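Drininum (film)

Last updated: March

Drininum is a superhero movie from Junedberg Pictures, based on the comic of the same name, and it's the first of the two films set in the city of Barros. I've kept this entry going since the old version of the wiki, so forgive me if I slip into fan mode now and then (I've seen it way too many times). The second film, Trutico, has its own page.

Plot

Spoilers from here on! A night-shift train dispatcher in Barros starts hearing a hum under the rail yard and follows it down to a buried machine the city built and then forgot. Touching it gives her the power to stop anything that's moving – a bullet, a bus, a falling crane – but whatever she stops has to start again later, with all its speed still in it. That's the hook of the whole movie, and I love that the script never cheats on it. Every single thing she freezes in the first hour comes due in the last half hour, and the villain, a transit boss called the Comptroller, is beaten by a train she stopped back in the opening chase.

The theatrical cut runs 138 minutes. Some people find the middle slow, and I get it, there's a long stretch in the city archive where two characters mostly read old maps at each other. I like that part, but I'm the kind of person who edits a wiki.

Differences from the comic

The comic ran for 193 issues, and the movie mostly uses the first year of it. The biggest change is the hero herself. On the page she's a retired boxer and doesn't work for the railroad until much later. The hum is new too. In the comic she finds the machine by falling through a floor, which would've looked pretty silly on a big screen. 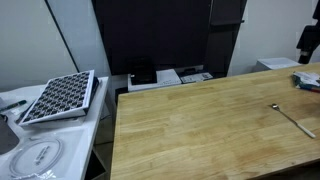
The Comptroller also gets a lot more to do. In print he shows up for four issues, loses, and comes back only as a statue in a park. The movie gives him a daughter, a grudge and a very good coat, and letter columns in the later comics are full of readers asking for the coat to be added. (It was, in issue 178.)

Production

Most of the rail yard was a set, built indoors so the crew could shoot the night scenes during the day. The frozen objects were done with a mix of real props on wires and computer effects, and the effects team finished 949 shots in all. The bus is real. The crane isn't, although I argued the other way on the talk page for years and had to eat my words when the making-of came out.

Home release

The Blu-ray has two discs. The first holds the movie and a commentary track, which is fun but goes quiet for long stretches near the end. The second has the making-of, a short piece on the sound of the hum, and five deleted scenes. Get this one over the download if you can – the download drops the deleted scenes, and the alternate rooftop ending is the best of them.

There's also a teaser for Trutico hidden in the extras menu. Press left twice from "Play All" and then hit enter. It's under a minute long and most of it is fog, but we spent months picking it apart anyway, and the shape on the bridge is still being debated over on the Trutico page.

Contact the editors | Copyright Barros Fan Encyclopedia | Back to top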